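Projekte > Romby Leihgarderobe > Berichte > Zweiter Zwischenbericht

2020-04-27
von Oleksandra Demchenko

Liebe Frau Ivanyshyn, liebes Team bei Aubert,

ihr hattet nach dem ersten Bericht geschrieben, dass ich ruhig weniger förmlich werden darf, also nehme ich euch beim Wort. Zur Erinnerung für alle, die neu dazugekommen sind: Romby verleiht Kleidung für Vorstellungsgespräche und Probearbeitstage, kostenlos und für zwei Wochen. Im Oktober haben wir mit einem halben Regal und sehr viel gutem Willen angefangen, und inzwischen haben wir einen Raum! Einen richtigen, mit Tür und Schlüssel und einer Heizung, die nur »ganz an« kennt.

Der Bestand steht jetzt bei 90 Teilen. Das klingt nach wenig, wenn man bedenkt, was uns alles in Tüten vor die Tür gestellt wurde, aber wir haben streng aussortiert (Illia strenger als ich, ich hänge an Strickjacken). Hemden und Blusen sind ganz gut vertreten, bei schlichten Oberteilen in hellen Farben könnten wir das Doppelte brauchen, und bei Hosen in langen Größen ist es nach wie vor traurig. 27 Leute haben sich seit dem letzten Bericht etwas ausgeliehen, manche davon zweimal. Fünf Teile sind noch überfällig. Ich habe allen freundlich geschrieben und rechne mit vieren zurück, beim fünften ist die Telefonnummer falsch notiert, und zwar in meiner Handschrift.

Zum Geld: Von den 800 Euro für die Einrichtung ist der größte Teil ausgegeben, die Belege schickt euch Severyn Hladun getrennt zu, er führt bei uns die Liste. Gekauft haben wir Bügel, einen Dampfglätter, Etiketten zum Einnähen und die beiden Kleiderstangen von Skallen. Die Stangen sind gut, nur die mitgelieferten Schrauben waren für eine andere Stange gedacht, das hat uns einen Nachmittag und zwei Fahrten zum Baumarkt gekostet. Der Standspiegel fehlt noch. Wir hatten einen im Auge, der war dann weg, und der nächste war so schmal, dass man sich nur scheibchenweise sieht. Ich würde gern noch etwas warten und dafür einen ordentlichen nehmen, wenn das für euch in Ordnung ist?

Was mich am meisten beschäftigt hat, war die Frage, wie wir die Rückläufer behandeln. Am Anfang haben wir alles nach dem Waschen einfach zusammengelegt und ins Regal geschoben, und dann stand jemand da mit einem Termin in einer Stunde und zog einen Pulli mit Knick quer über der Brust heraus. Jetzt wird jedes Stück erst breit aufgenommen und ausgeschüttelt, Nähte und Bündchen werden angeschaut, und erst danach kommt es auf den Bügel oder wird gefaltet. Ostap Pavliuk hat dazu ein Blatt geschrieben, das an der Tür hängt. Schritt drei und vier habe ich inzwischen vertauscht, er weiß Bescheid und hat es mit Fassung getragen.

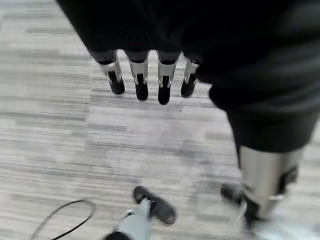
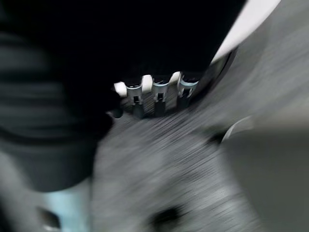
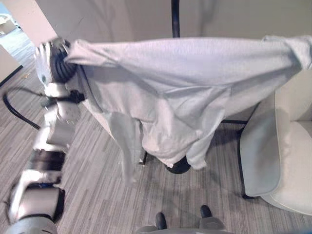 Das Aushängen der hellen Stücke bleibt unser Sorgenkind, da sieht man nun mal jede Falte und jeden Schatten, den der letzte Kragenrand hinterlassen hat. Glatt wird so ein Teil oben an der Kante recht schnell, wenn man es zwischen zwei Ecken spannt, und unten macht der Stoff dann trotzdem, was er will. Bei dem hellgrauen auf dem dritten Bild hängt links der lange Ärmel als schmaler, verdrehter Streifen herunter, und genau solche Ärmel sind es, die uns beim Zusammenlegen aufhalten. Ich möchte deshalb in den Ablauf aufnehmen, dass die Ärmel einmal von der Schulter bis zum Bündchen ausgestrichen werden, bevor irgendwer ans Falten denkt. Der weiße Polstersessel rechts darf übrigens bleiben, der ist beim Warten sehr beliebt, nur als Ablage für Wäsche möchte ich ihn nicht haben. Auf dem grauen Teppich soll auch nichts landen, was frisch gewaschen ist, dafür kommen noch zwei Körbe.

Für die nächsten Monate steht bei uns an: die Ausleihliste vom Papier in eine Tabelle übertragen (Severyn hat angefangen, bei B ist er durch), den Spiegel besorgen, und mit der Beratungsstelle in Zunderton klären, ob sie die Leute mit Termin direkt zu uns schicken kann. Das erste Gespräch dort war nett, aber wir haben noch keine feste Zusage. Außerdem brauchen wir dringend Schuhe. Darüber haben wir uns im Team ein bisschen gestritten, Illia Melnychuk findet Leihschuhe unhygienisch, und ich finde Turnschuhe unter der Anzughose auch keine Lösung. Wenn ihr aus anderen Projekten wisst, wie man das macht, schreibt mir bitte!

Die Tabelle mit den Größen hänge ich an, sobald ich die Hosen noch einmal nachgemessen habe.

Herzliche Grüße
Oleksandra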